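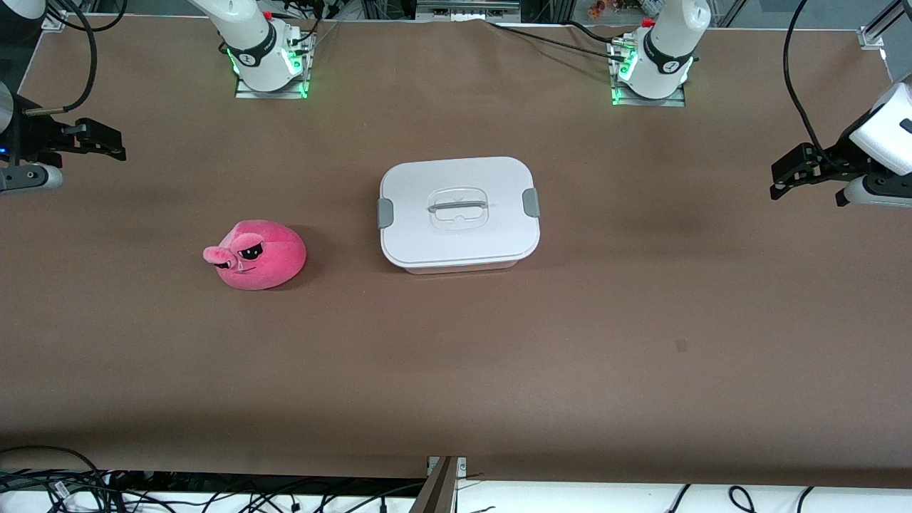
Stiltden, 01/11/2024

Ticket 1006 – Cabin lighting drops to night mode during dinner service
Vessel: Plerkby
Area: Deck 5 forward, cabins and corridor
Opened by: Gönül Dursun, interior outfitting
Assigned to: Yiğit Akbulut, lighting controls
Status: Closed

Reported problem
Corridor and cabin entry lights on Deck 5 forward go to night level early in the evening, while guests are still changing for dinner. The hotel manager first noted it in October, on the second night of the repositioning trip. Reading lights and bathroom lights are not affected. Wall switches in the cabins bring the entry light back, but it dims again after a few minutes. The corridor has no local switch, so the crew has been overriding it from the panel in the pantry.

Gönül, first entry
Checked the scene list against the designer's schedule. Evening level should be 80 percent and night level 44 percent. Both values are correct in the panel. The change to night is happening too early, so I don't think it is a fixture or dimmer problem. Deck 5 aft uses the same fixtures and behaves as it should.

Yiğit
Please send the panel log and the firmware version for both the forward and aft controllers. Also, was anything replaced in the forward pantry during the yard stay?

Gönül
Logs sent. Both controllers are on the same Dimum firmware. The forward one was swapped at the yard after water got into the pantry ceiling. Tokgöz did the joinery there and their work list shows the panel door coming off twice, but they didn't touch the wiring.

Yiğit
The replacement controller is not taking ship's time. It is running on its own clock, which was set at the yard and never moved when the ship changed time zones. The aft controller gets its time from the bridge feed. Check the time source setting on the forward unit. It should read "network" and I expect it reads "local."

Gönül
It reads local. Changed to network and saved. After a restart it went back to local.

Yiğit
The settings are locked by the yard profile. Load the ship profile first, then change the time source, then restart. Save a copy of the scenes before you do this – the profile load wipes them.

Gönül
Done in that order. The setting held after two restarts. Scenes reloaded from the copy. The corridor came back at 50 percent, the default, until I ran the evening scene by hand. Normal since then.

Yiğit
Leave it open through the next time change, please.

Gönül
Clocks went back an hour last night. Forward and aft changed to night level together. The hotel manager has taken the override note off the pantry panel.

Resolution
Replacement controller was left on the yard profile with a local clock. Ship profile loaded and time source set to network. Spare controller in the Deck 3 store has the same yard profile – separate ticket to follow.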